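The night sky from our back garden

When we moved to Nundport, I did not think about the sky at all. I thought about the rent, the damp in the small bedroom and how long the bus takes to the centre.
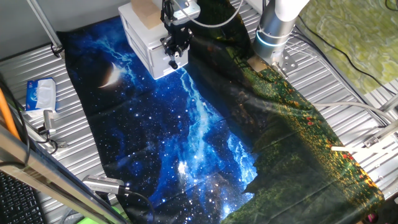 I grew up in a village where the street had four lamps and two of them usually did not work. So as a child I knew the stars quite well, but I did not know that I knew them. They were simply there when I went out to close the hens. Then I lived 20 years in big cities, and in that time I think I looked up perhaps only to see if it would rain.

Nundport is not a dark place. There is the harbour, which is lit all night with orange lamps, and there is a petrol station at the end of our road. But behind the house the ground goes down towards the fields, and if I stand near the shed, the roof hides the worst of the light. In April, on a Sunday, I went out to bring in the washing very late and I saw the handle of the Plough above the neighbour's chimney. I stood there with the pegs in my hand until I was cold.

After this I wanted to learn properly. I will write down what I have learned so far, in case another beginner can use it.

The first thing is the eyes. I had read that they need time in the dark, and I did not believe it would matter so much. It matters very much. When I come out of the kitchen I see maybe the ten brightest stars. After 20 minutes on the garden chair I see so many that I lose the shapes I know. One look at the telephone and I must begin again. Now I leave the telephone inside and I take a small torch with a red sweet wrapper over it, fixed with a rubber band. It looks silly but it works well.

The second thing is the moon. I used to think a clear night with a moon must be the best night. For looking at stars it is a bad one, because the sky becomes pale. But I have started to like the moon for itself. The thin crescent is the best, when there are long shadows along the edge and the craters look deep. With the full moon everything is flat and too bright, and after a short time my eye hurts. In my language we have a rhyme to remember if the moon is growing or getting smaller, and it took me a long time to find out that it does not work in English, because the letters are different. I still say it in my head.

I have no telescope. I asked in the shop in Asedgate and the man was kind, he told me to buy binoculars first and come back in a year. I bought a used pair on the internet, a Stasov, rather heavy, with a strap that smells of somebody's cellar. They are good enough. The problem is that my arms shake. I have tried leaning on the shed, sitting with my elbows on my knees, and lying on the old sun bed with a cushion under my head. The sun bed is the winner, but you must check it first for snails.

For the names I use a book by Hosseinzadeh which I found in the library. It is an old one and the paper is yellow, but the maps are clear and the stars have not moved very much. Every chapter is for one month and asks you to find 6 things. I like this, it is like homework but nobody marks it. In April I found five of the six. The last one was a faint cluster in Cancer, and I am still not sure if I saw it or only wished to see it.

What I want most is the Milky Way. From our garden I have not seen it. As a child I saw it every summer as a pale road over the barn, and I thought it was a kind of cloud. In the pictures that people sell and print it is always so blue and strong, and I think many are disappointed when they see the real one, which is grey and soft. I was reading that around 2000 stars can be seen without any instrument on a good dark night, and all of them belong to the same Milky Way, also the ones that are far from the bright band. I had to read this sentence a few times.

My plan is to go in August to the hills behind Asedgate. The last bus back is too early, so we will need to stay the night or borrow a car. My husband says he will come if there is soup. I have already made a list: the sun bed (if it fits), two blankets, the binoculars, a flask, the red torch, warm socks even if the day is hot.

If you live near here and know a dark place with somewhere safe to park, please write it in the comments. I would also like to know which month is the best for the Andromeda galaxy, as the book and the internet do not agree, and whether I can hope to see it from a garden with a petrol station so near.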